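Does sorting blocks by color do anything?

Posted in November, filed under Toys and Clutter

I have been told, by people with tidier homes than mine, that the answer to a mess of wooden blocks is to sort them by color. Buy some bright bins, they say, and the blocks will more or less put themselves away. I have my doubts. I had them before I spent money on bins and I have them now.

My starting point was a secondhand lot of plain painted blocks, 238 of them according to the seller, a man named Dalibor Kratochvíl who clearly wanted them out of his hallway. They came in one big sack. The sack was ugly but it worked. You tipped it out, you played, you shoveled everything back in. Four minutes, tops.

Then I read a long post on a storage blog called Rivia that promised color sorting would "calm the room." It had 600 comments, nearly all of them glowing, and I noticed that very few of those people mentioned doing it for longer than a weekend.

The bins themselves

I'll give the bins this much: they are cheap, they stack, and they wipe clean. Bright plastic looks good against a wood tabletop. But the minute you own a bin in a color, everybody assumes that color goes in it, and then you have a problem, because blocks come in more colors than bins do. Where does pink go? Is teal a blue or a green? My friend Matúš Pešek insists that teal is a green and will move blocks while you're talking to him.

What I see most of the time is a halfway state. There are a few blocks in each bin, the bins don't match what's in them, and the rest are all over the table. The orange bin has teal, yellow and red sitting in it along with the one orange block that belongs there. The yellow one is no better, with blue and red piled in at angles. And there's the teal bin off to the right with a single orangey yellow block showing.
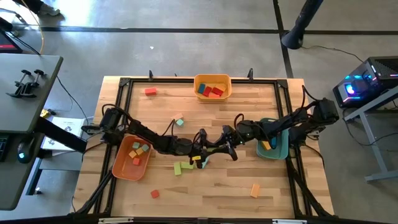 What I'd do instead

If you must sort, sort by size or shape. A child building a tower wants a long one or a flat one, and I have yet to hear a child ask for the pale green ones first. Mixed colors in a bin are fine. They look cheerful, and you can stop when the table is clear.

I also think the pale shades should be left out of any color system altogether. Under my kitchen light at 5 p.m., pale blue and light green are the same thing, and I'm not going to hold them up to the window one by one.

The people who like color sorting seem to like the sorting. Fair enough – it's a decent quiet activity, and I've caught myself doing it with a cup of coffee going cold. I just don't think it should be sold as storage.

I've kept the bins. The sack is still on its hook behind the door, and most nights that's where the blocks end up.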